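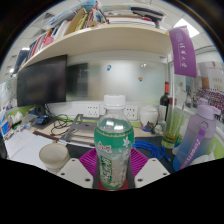

Fig. 1. Gripper closed on the green-labelled bottle, view from the tool's own camera.

Handout for Session 3: learning to grasp from hand-held demonstrations
Francine Kennedy, Sotcombe

Welcome back, everyone, and do bring tea if Saturday morning feels early (it does to me!). We are looking at the Novik method, in which a person carries the gripper by hand and a policy learns from what the tool's camera sees. The wide lens bends everything, shelf and all, but please don't straighten the pictures before training - the policy gets the same bent view when it runs on the arm, so we want the two to match.

Our baseline used 200 demonstrations from one tidy bench and managed 29 good grasps out of 35. With the same number spread over real, cluttered desks it managed all 35, and I was so pleased I rang Titside straight away.

Do compare the next view with Fig. 1: the same sort of grip, with the cup and the monitor lying quite differently around it.

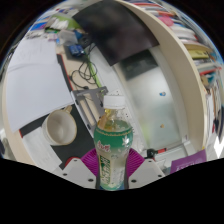 Reading for next time

Qiu notes, part 3, and jot down one question to bring along, however small.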